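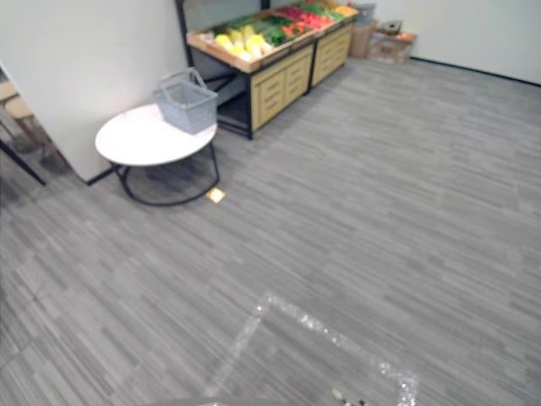

Mutua Mohamedi wrote in after the last post to say that re-zeroing the head every morning is a waste of time, and that on his own machine he does it once a month and trusts the encoders in between. He may be right about his. Ours is the Jasura with the older neck bracket, and the bracket creeps.

The figures, for anyone with the same unit. In October I logged the head pitch at start-up for 19 mornings. The drift was always downwards and never more than 2 mm measured at the basket handle, which sounds harmless. The grasp planner takes the top of the side table as its height reference, though, and an error there gets carried over to the produce stand, where the tray is angled and the margin is smaller.

The routine takes 15 minutes:

Power on with the arms parked. Leave the base drives off.
Let the neck motors warm up before touching anything. I make tea.
Run the head to its lower stop, then back to the working angle. Always approach from below, or the backlash ends up in the reading.
Fit a plane to the carpet and check the tilt. Striped tile is good for this, as the depth camera finds plenty to match on.
Fit a second plane to the round table top and compare the heights.
Write both numbers in the log, including when they are fine.

If the two planes disagree, do not correct it in software. Slacken the two rear bracket screws, push the head back against its shoulder and tighten them again a little at a time. Waraporn Thongsuk at Tarbridge puts a drop of thread lock on hers — the weak sort — and has had less creep since. I have ordered some.

One fault remains open. Error 391 still turns up now and then when the base turns towards the back wall, and clears on a restart. I suspect the neck cable, which is clipped too tightly at the shoulder. Next job is to re-route it with a longer loop and see if the error comes back.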